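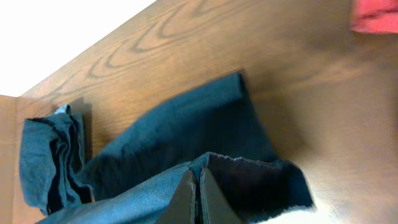 Progress report, cloth handling examples, Miltemance project
To: Guadalupe Olvera, Trikumville
From: Hermenegildo Bermúdez
12/6/18

Most of what you paid for this period is laundry. We have recorded 1,318 examples of an arm being guided by a person through picking up, spreading and folding cloth, and the learning system has now seen more towels than a motel. The plan you approved in September called for single flat pieces on a plain surface. We finished those early and moved on to crumpled starts, where a dark blue cloth lies in a heap and the fingers have to go for a fold somewhere in the pile. A frayed edge like the one on that cloth is a decent test, as the loose fibers give the system a very different idea of where a hem is. It has several ideas about hems already, and we are working through them.

What went well. Operators are quicker than they were. Atif Rind and Dayana Palacios do most of the guiding, and both can get through a session without saying anything that would have to be edited out if we recorded sound. We don't record sound. The Tapia labeling tool, which marks the moment of each grasp, stopped crashing after Atif rewrote the part that saves files. It had been saving them, in fairness, just under each other's names.

What went less well. Almost 6 percent of the examples had to be thrown out. The usual cause is an operator who grabs two layers, notices, lets go and tries again. A person watching would call that a sensible correction. The first model we trained on it learned to grab, let go and try again as a matter of routine, including when it had done fine the first time. We now keep corrections in a separate set and will feed them back in small amounts once the basic grasp is steady.

Dark cloth is the other sore spot. Creases in navy and deep teal go nearly black to the wrist camera, while the background can wash out to white. Crisóforo Medrano has tried 2 lamp positions. One fixed the creases and put a shine on the tabletop, and the other did the reverse. He has asked for a diffuser. It's a cheap item and I have told him yes, so please consider yourself informed.

Spending. We are under on equipment and over on operator hours, and the two come close to canceling out. The Trakeck storage bill went up because we keep the rejected examples too. I'd like to go on doing that until the corrections set is settled.

Next period. Mixed piles with more than one color, then sleeves. We had put sleeves down for this period and I'm moving them back 4 weeks. Dayana folded one shirt by remote control to see how it would go, and asked that the recording not be used for training. I watched it and agreed with her.

Still needed from you: a decision on the second arm, and a signature on the revised hours.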